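Re: Sorting plastics for the Bridberg depot

Bridberg_Svend
Wed 12 May
Hello neighbours. The new rule at the depot says that hard plastic cups must go in a separate bin from bottles. I have eight bags in the garage from the street party and I would like to know if I must open all of them again. The sign is not clear for me.

lelira338
You do not have to. I brought mixed bags in October and they took everything.

Guðlaug O.
I don't agree, sorry. In October it was the old contractor. Now they look in the bag at the gate, and mine was sent back on Monday. Plastic cups like the green one are not "packaging", so they don't belong with the bottles at all.

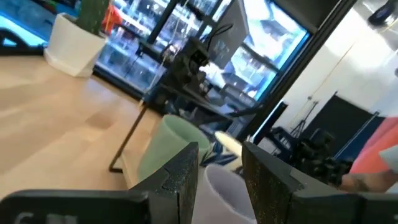
Reply 4

lelira338
Then where do they go? My neighbour puts such cups in the grey bin and has never had a problem.

Reply 5

Guðlaug O.
Grey bin is allowed, but it is a pity if they are still good. The charity shop on Grímsdóttir Street takes clean ones. Ask at the counter, please don't leave them at the door.

Reply 6

Bridberg_Svend
Thank you both. I will open the bags on Saturday. I still find the rule a bit silly.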